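Handout 5: Household simulators, and the one we will be using
Course: Robots in the Home, Rilleswood
Notes by Rhona Urquhart, lab sessions with Rory Moncrieff

Before the lab

Please read this through before you log in for the first time. I have tried to keep it short, but I like this software a lot and you may notice!

The package is called Sola. It comes from a small firm, Irnum, and we have it on a teaching license for this term. In plain terms it is a set of furnished rooms with real physics behind them, plus an arm and gripper you can drive by keyboard, by game pad or from your own Python script. You get bedrooms, kitchens, hallways and a laundry room, 14 layouts in all, and a library of 322 loose objects to scatter through them. Every run can be saved and played back from any point, and for me that alone is worth the install.

Last year we used a bare tabletop with colored blocks. Blocks are fine for learning inverse kinematics, but they sit up straight, they are all the same shape, and the camera always has a clear view of them. Homes are messier than that. The fun of Sola (and I do mean fun) is that your nice clean grasp planner meets a shoe for the first time.

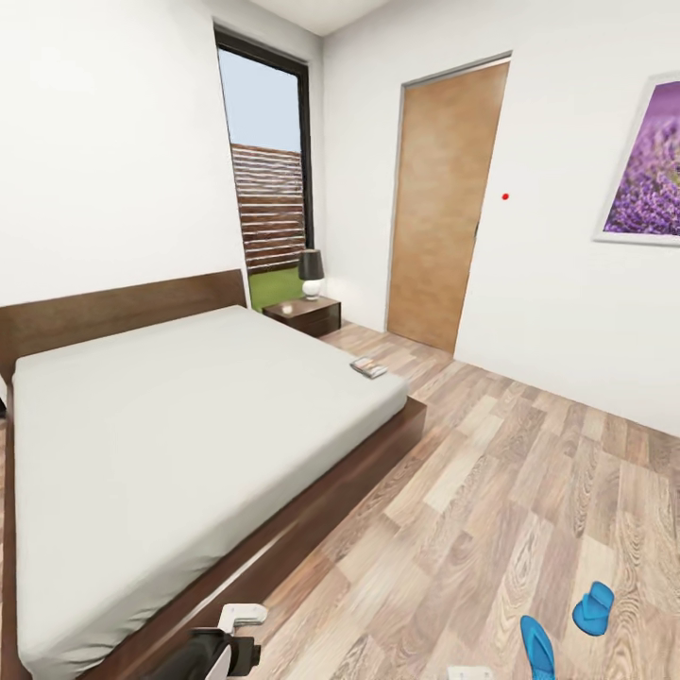

Rilleswood, 14/04/2024

The bedroom is where we start. Your first task is to tidy the floor: find the two blue flip-flops and put them side by side next to the bed. Try it by hand before you write any code. The two are some way apart and one is tipped over, so the same approach will not do for both. Think about where you would pinch a flip-flop. By the strap? By the edge of the sole? Both can work in Sola, and they fail in very different ways, so write down what happens each time.

Watch the bed frame as well. The dark wood sticks out past the mattress at the foot and along the right side, and the gripper starts out above it, near the foot. If your script goes straight down from the start pose you will hit the ledge. Lift, move over the floor, then go down.

Second task, once the floor is done: the flat thing lying on the mattress near the foot end. Thin objects on a soft surface are hard, and I would love to see some odd ideas. Sliding it to the edge first is allowed.

What I like

Lighting. Daylight comes in through the window and the lamp base has a real shine to it, so a vision model trained on flat, even color gets a proper workout. The floor planks are patterned too, with knots and changes of tone, and simple color thresholds that were fine on the tabletop need a second look.

Resets are quick. You can queue 100 trials before lunch and come back to a table of results.

What I like less

Soft things are still stiff. Cloth moves, but it moves like cardboard. The manual skips over contact settings almost completely; Rory has written a page on them, in the Carnegie folder on the course drive, and you will want it open. Doors can be slow to load on the older lab machines, where the bedroom takes nearly 5 minutes the first time. It is much quicker after that.

For the write-up

One page per pair. Give your success rate for each flip-flop separately, your grasp point with a sketch, and one failure you found interesting. Attach the saved run for that failure so we can play it back in class. Write-ups go in the same folder as Rory's page.

The license runs to the end of June, so if you want to use Sola for your final project, tell Rory early and he will set up an account for you.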